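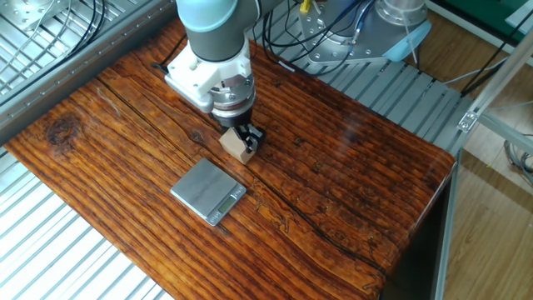
Lorkano Opens Registration for Perton Three-a-Side Basketball League

PERTON, June 2020 – Lorkano has opened registration for an outdoor three-a-side basketball league in Perton. Play begins in October on the resurfaced courts at Urnier Park. The league will admit 20 teams, split into two divisions by age.

Games run for a single 10-minute period or until one side reaches 21 points. Each roster may list up to four players, with one substitute. Baskets from inside the arc count for one point and baskets from outside it for two.

The courts were closed for 69 days while the surface was replaced. The new acrylic coating covers almost 800 square meters and carries fresh lines for both half-court and full-court play. Backboards and rims were replaced under the same contract, held by Lambrakis.

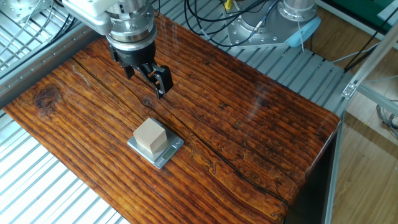
Urnier Park Players, which has run pickup games on the site, said the old surface drained poorly at the north baseline and that its members would enter 3 teams in the adult division. The group also asked that one half court stay open to the public on game days, and Lorkano has agreed to this.

Schedules will be posted at the courts and sent to team captains before the first round. Games stopped by rain will be replayed from the start.
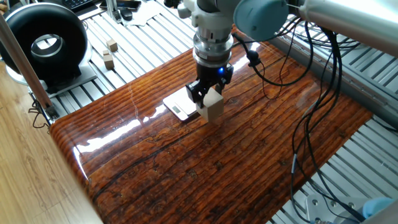

Registration

Teams may register through the Lorkano office in Perton. Entries are accepted in order of receipt. A completed roster and a signed waiver for each player are required.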